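# Wrist camera policy ignores the bowl when the cloth has a printed picture on it

**mdietz_lab**, posted Monday, January 10, 2022

I'm trying to reproduce the distractor result from the Tarkell write-up (the one where they train a grasp policy on plain tables and then test on busy ones). My numbers are much worse than theirs and I'd like to know if I'm doing the evaluation wrong or if the method is just weak in this case.

Setup: one arm, two-finger gripper, one small camera at the wrist. The policy is behavior cloning on 55 demonstrations, all recorded on a bare white table. The goal is always "move to the bowl and close on the rim." Actions are end-effector deltas at 10 Hz. No depth, no second camera. I'm using Golob for the training loop with the default augmentation, so random crop and a small color shift.

On the bare table I get 18 successes out of 18. With household clutter added it's still fine. When I add a cloth with an animal printed on it, I get 12 failures in a row. The arm goes down toward the print and stops above it.
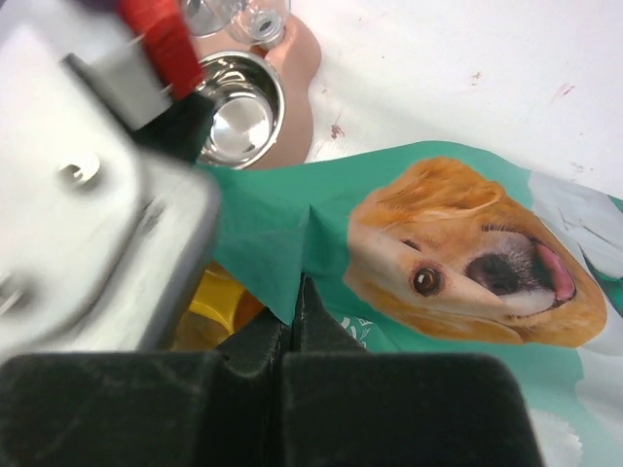 Failure cases are what I care about, and I want to know how other people label them. I've been scoring each run from the wrist view only. In a view like this one the steel bowl is up near the top, the dog's head on the green cloth takes up a lot of the space to the right, and the gripper housing hides most of the left half. The housing is also smeared with motion blur. So I don't know if I should call it "attended to distractor" or "target poorly visible." The write-up has both categories and doesn't say where the line is.

Two things I'd like answered:

- How do you separate the two failure types with only a wrist camera?
- Is it fair to test on printed faces when none of the training data has any print at all?

---

**Krum Dumitrescu**

You can't separate them from the final view alone. By the time the arm has gone the wrong way, the target is near the border as a result of the mistake, so you would be labeling the effect and calling it the cause.

What we do is go back to the first ten steps of each run. If the whole bowl is inside the view during those steps and the commanded motion still points at the print, we label it as distractor. If the bowl is partly outside or behind the gripper body during those steps, we label it as visibility. Anything mixed goes in a third bin and gets reported separately. The third bin is usually bigger than people like.

Then run a swap test. Keep the start pose, the bowl position and the lighting fixed, and change only the cloth:

1. No cloth.
2. Plain cloth, same green if you can get it.
3. Same cloth turned face down.
4. Same cloth, print up.
5. Print up, rotated 180 degrees.

If 2 fails too, your problem is color or the change in the table surface and the dog has nothing to do with it. I would bet on that before I would bet on the face. Your demos only ever had white around the target, and a small color shift won't cover a big area of teal.

Also lay the cloth flat for at least one set. Yours has a crease in it, and a fold can throw a shadow line that a policy like this will follow. And mask the gripper body out of the input before training. It takes up a lot of pixels and tells the network very little.

On fairness: yes, it's fair, as long as you report it as out of distribution and don't average it with the clutter runs.

---

**soltlow_user**

had the same thing with Soltlow. more demos fixed it. just record some on the cloth

---

**pvanek**

The answer above will raise your success rate, but then you're not reproducing the result anymore, because the point of that test is that the policy never saw the cloth. Keep one checkpoint trained on the original set only.

I'd add one thing to Krum's list. Check what your pretrained encoder was trained on. I ran the same behavior cloning head on two encoders, the Ernus one and one trained from scratch on robot data. The Ernus encoder was drawn to animal prints and the scratch one wasn't, but the scratch one did worse on everything else. I only tried it with two prints, so don't lean on it too hard. A cheap check is to freeze the encoder, cover the eye and nose area with a gray square in the input, and see if the first few actions change. If they do, it's the face. If they don't, go back to the color question.

---

**mdietz_lab**

Ran the cloth face down this morning before I had time for the rest. It still fails, though it stops in a different spot. So it looks like the color or the surface is at least part of it. I'll do the full swap set with the cloth ironed and post the table here. I still need to find a plain green one.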